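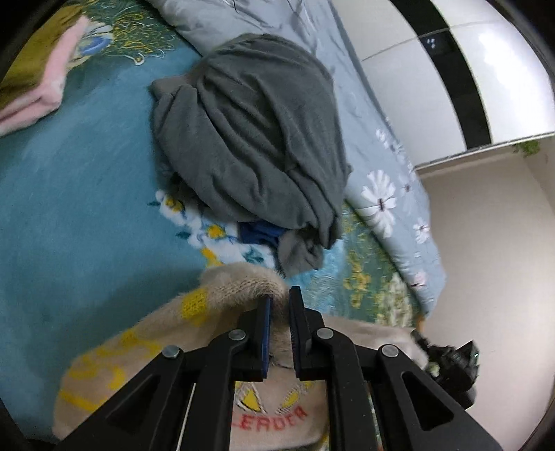
Ulldale collection group, weekly meeting, Saturday
Started at 10, or when the kettle finished, depending on whose clock is believed.

Present: all of the bedroom team, most of the kitchen team, one person from labeling. Labeling wishes it recorded that it was invited this time.

Minutes of the last meeting
Accepted after the word "catastrophic" was changed to "uneven" in the section on socks.

1. Numbers
The target for laundry on beds is 90 usable episodes per home. Nidovell stands at 70. Ulldale is finished on paper, and labeling would like to discuss the paper (see item 3). Flavargate has not started because the key does not fit the door. A second key has been requested.

2. Knitwear
Long discussion. Knits make up a small part of the clothing list and a large part of the failed grasps. The fingers take a fold of fuzzy knit without trouble, but letting go is less dependable, and several clips end with the operator shaking the gripper like a wet umbrella. The bedroom team argued that shaking is a legitimate strategy. Labeling argued that the policy will learn it, and then there will be a robot doing it in somebody's home.
Agreed: no shaking. If the knit does not release when the jaws open, the operator lowers the hand until the garment rests on the bed, opens again and lifts straight up. Clips with shaking get tagged as failures and kept.
Also agreed: pinch a fold, never a single layer. Stay off stitched emblems and lettering for the first grasp. Second grasps may go anywhere, as they always have.
The question of whether a cardigan with its buttons done up counts as a sweater was put to a vote and tied. Held over.

3. Episodes that are too tidy
Labeling showed a run of Ulldale clips in which every garment begins as a neat square in the middle of the bed. The folding is excellent. It was mostly done by hand before recording began. Seven of these are to be thrown out and done again from a proper heap.
The bedroom team asked for a definition of a proper heap. After some back and forth: dropped from standing height, not arranged afterward, with at least one other item on the bed that is not the target. Towels and sweatshirts are fine for this. Patterned sheets and quilts stay on the bed even when they clash with everything. Someone had been swapping in plain bedding to be helpful and is asked to stop being helpful.

4. Wrist speed
Still too fast toward the end of each session, when people can smell lunch. Approach slowly, pause before closing, keep both fingertips in view while the jaws are shut. The kitchen team said it already does this. The chair asked for it to be minuted that there was laughter.

5. Mai
Mai, the episode checker, rejected an entire afternoon from Nidovell for "no object motion." The afternoon was watched at double speed during the meeting and contains a great deal of object motion, including a pillowcase going off the far side of the bed. The threshold was set for mugs. Kitchen team to hand over its settings file, bedroom team to make a separate one for cloth. Until then, rejected cloth clips go into the review folder and are not deleted, however satisfying that is.

6. Supplies
Lens wipes are out again. Lint on the finger pads to be cleared between garments, with the brush and not with a sleeve. The brush was last seen in the kitchen team's case. The kitchen team will look.

7. Any other business
A request for music during recording was refused, audio being kept for now. Humming was not ruled on.

Actions
Bedroom team: redo the seven Ulldale episodes, finish Nidovell, write the cloth settings for Mai.
Kitchen team: settings file, brush.
Labeling: add a "release failed" tag and send round one page on what it means.
Chair: key for Flavargate.

Next meeting same time, cardigans first.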